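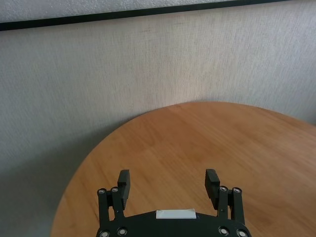 Wrist view, fingers wide open over the round table.

Passing Things Across

I've been learning to drive a pair of robot arms by remote control since January, and I finally have some pictures I like enough to put up! The job is a handover. One arm picks a wrapped bundle up off the table, the other arm takes it, and I'm the one moving both of them from a pair of handles (left hand for the left arm, right for the right, and no, it doesn't stay that simple once you get flustered). Every go is recorded so the arms can later have a try without me. Kaiwen Kang set the task up and Guangming Liang taught me to drive, with a great deal of patience and quite a lot of tea.

The project is called Grandison. So far we've got 171 handovers that Kaiwen is happy with, and my share of those is smaller than I'd like.

Starting off

I like to begin with both grippers open and well apart. Guangming's advice was to stop and look at which way the bundle is lying before touching the handles, and then turn the wrist to suit while you're still up in the air. My first 50 goes were mostly me diving straight in and having to back out again.

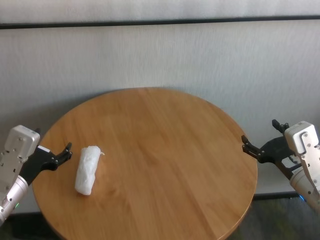 Bundle on the left side of the table, both grippers empty.

A diagonal one like that is my favourite, because the left gripper has such a short way to go. The ones I dread are when Kaiwen puts it right in the middle and lets me choose which arm to use. I dither. It's all there in the recording, dithering included, and then we have to do it again.

The pick-up itself wants a slow squeeze near one end. Grab the middle and you've left nothing for the other hand to take hold of, which sounds obvious typed out like this but took me a whole afternoon at Idesden to get into my head.
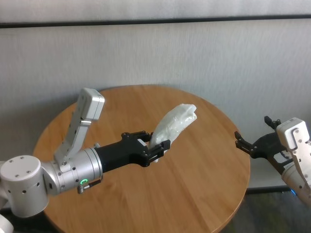 The bit in the middle

I love this part! The left arm has got it pinched at the lower end with the rest sticking up, and the right one is waiting with its fingers spread. You keep the holding arm dead still and let the empty one do all the travelling. If both move at once you end up chasing yourself round the table, and I've got the recordings to prove it.

Letting go is the other thing. I now count to two under my breath after the second gripper closes, and only then open the first. Guangming says he can see my lips moving.

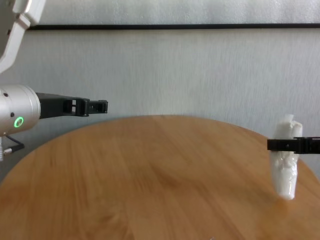

In the right gripper, just above the wood. Left one open and out of the way.

I took over 100 pictures altogether and most of them were of nothing much, so four is your lot for now. Next on the list is the same handover going from right to left, and my left hand is not looking forward to it. I'll add those to this page when they're done.

Posted May 1, 2021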